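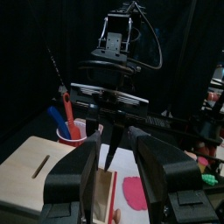
Presupuesto de la segunda célula bimanual: respuesta a las dudas sobre pinzas, cableado y repuestos

De: Viola Valentini
Para: lista equipamiento-manipulación
Asunto: Re: Presupuesto segunda célula, versión para revisar antes del viernes

Hola a todos:

Contesto a Gergely por partes. Dejo citado su mensaje completo porque en el hilo anterior se perdió la mitad y Bence me preguntó después de dónde salía la cifra de los repuestos.

El 'viernes' del asunto es el plazo de compras para cerrar el pedido de febrero. Si no entra en ese pedido, pasa al siguiente y perdemos el precio que Brulletti nos mantiene por los brazos.

Gergely Hegyi escribió:
> He revisado la hoja de cálculo. Tengo cuatro observaciones.
>
> 1) La partida de pinzas me parece alta. ¿Por qué dedos anchos y estrechos
> para la misma célula? Si unificamos, el juego de repuestos baja a la mitad.
>
> 2) No veo una línea para guiado de cables. En la primera célula el cable de
> la muñeca va en bucle libre y ya hemos hablado de eso.
>
> 3) El material de mesa (cajas de madera, vasos, utensilios, comida de juguete)
> aparece como 'varios'. Compras lo va a devolver.
>
> 4) Falta la cámara de muñeca de reserva. Hay dos montadas y ninguna en el
> armario.
>
> Por lo demás, de acuerdo con el total. Ildikó pide que se separe inversión de
> consumible.
>
> Gergely

Sobre el punto 1. Los dedos anchos trabajan bien con piezas grandes y los estrechos entran donde los otros no caben. La tarea del cajón es el caso claro: el hueco es pequeño y la punta tiene que bajar dentro sin tocar los laterales. Con un dedo ancho hay que abrir el cajón del todo y aun así la aproximación queda limitada a una sola orientación. Para las piezas blandas y planas sobre la mesa ocurre lo contrario y prefiero superficie de contacto. Mantengo los dos tipos. Lo que sí acepto es reducir los repuestos: en la hoja había 12 juegos de dedos y lo dejo en 8, repartidos a partes iguales. El desgaste que registró Abbas en la primera célula se concentra en las almohadillas, que se piden sueltas y cuestan bastante menos que el dedo entero.

Sobre el punto 2. Tienes razón, faltaba. El bucle que sale por encima del soporte de muñeca es largo por necesidad, porque la última articulación gira mucho, pero no hay motivo para que vaya sin sujeción en todo el recorrido. Propongo dos puntos de fijación por brazo y funda textil entre ambos. Ďurica los suministra con la misma referencia para los dos brazos. Plazo de entrega: tres semanas. Añado una línea nueva en inversión, no en consumible, porque se instala una vez y queda en la célula.

Mientras estaba con esto he incluido también la cortina negra. La de la primera célula cierra el fondo y con eso el segmentador deja de confundirse con lo que hay detrás. En la nueva ubicación hay ventana a la izquierda, de modo que hacen falta el fondo y un lateral. Pedid tela mate, la satinada devuelve reflejos.

Sobre el punto 3. Desgloso 'varios' de esta manera:

Cajas de madera con cajón y ranura superior: 6 unidades. Las hace el taller de Asholm bajo plano. Conviene que todas lleven el mismo pomo redondo, porque con pomos distintos los resultados entre células no son comparables.

Vasos de plástico y utensilios de cocina: lote único, compra local. Color variado. No requiere oferta.

Comida de juguete: lote único, compra local. Interesa mezclar piezas planas con otras de superficie irregular, del tipo racimo de uvas, que son las que peor se agarran.

Las tres líneas van a consumible, como pide Ildikó. El mobiliario (mesa blanca, estructura, herrajes) va a inversión.

Sobre el punto 4. Añadida una cámara de reserva con su soporte. No añado dos. El proveedor tiene stock y la reposición es rápida; lo que no se repone rápido es el soporte atornillado, que se mecaniza aparte. Por eso pido una cámara y dos soportes.

Queda el capítulo que no menciona Gergely, la integración. La oferta de Buvesora incluye montaje, calibración entre brazos y una jornada de formación, con un precio cerrado de 3000 euros. He comparado con hacerlo nosotros. La calibración la podemos asumir, el montaje también - pero la suma de horas de Abbas y Bence durante ese periodo bloquea la primera célula, y ahí sí hay compromisos. Mi recomendación es contratarla. Si alguien prefiere la opción interna, que indique qué trabajo se retrasa y quién lo comunica.

Dos condiciones que quiero por escrito en la oferta antes de firmar:

- Que la calibración se entregue con los ficheros de parámetros, no solo el informe.
- Que la aceptación se haga con una tarea nuestra. Propongo la apertura del cajón con un brazo mientras el otro trabaja por delante, que es donde los dos volúmenes de trabajo se solapan y donde aparecen los errores de transformación.

Riesgos abiertos: el plazo de Asholm, que todavía no ha confirmado fecha, y la toma eléctrica de la sala nueva. Lo segundo lo lleva Bence. Si hay que tirar línea nueva, el coste no sale de este presupuesto.

La hoja actualizada está en la carpeta compartida, pestaña 'v3'. La pestaña anterior la dejo bloqueada como referencia. Comentarios en las celdas, por favor, y no en copias locales - la última vez acabamos con tres totales distintos.

Ildikó, cuando tengas un momento, confirma si el umbral para pedir tres ofertas se aplica a la línea de brazos por separado o al conjunto. Si es al conjunto, necesito reabrir la comparativa y el plazo queda muy justo.

Saludos,
Viola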